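Reports > Funded works > Zendcombe reading room
April
By the project office, Cullville

Progress report to the fund: damp and ventilation works, Zendcombe reading room

Work on the north wall is complete. The old cement render was taken off to a height of 15 courses and the brickwork left open for six weeks. Moisture readings were taken at 27 points before the work and again at the end of that period. All but two of the points now read below the agreed limit. The two exceptions are next to the downpipe, where the joint to the gully had failed. The joint has been remade and both points will be read again before any plaster goes on.

The ventilation units supplied by Kasten have been fitted in the main room and the store. The unit in the store runs louder than the specification allows at its higher setting. Kasten has been asked for a replacement fan and has given no delivery date. Until then the unit is being kept at the lower setting, which meets the required air change.

Shelving is behind programme. Of the 49 bays, six need new back panels and cannot be returned to the wall until these are cut. The Cullville workshop has the drawings. The local history stock remains in store at Canberg and is in sound condition - the boxes were inspected during the month and no mould was found.

Spending is within the approved budget. The drainage repair was met from contingency. We ask the fund to agree that the unspent scaffold allowance be moved to the shelving line. 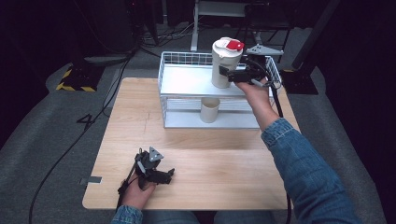 Canberg, April

The schedule of small fittings is still open. It includes white two-level racks for the staff room, with a flat upper shelf and an open lower compartment deep enough for cups. Prices will follow with the next claim, together with the repeat moisture readings and a revised date for the return of the stock.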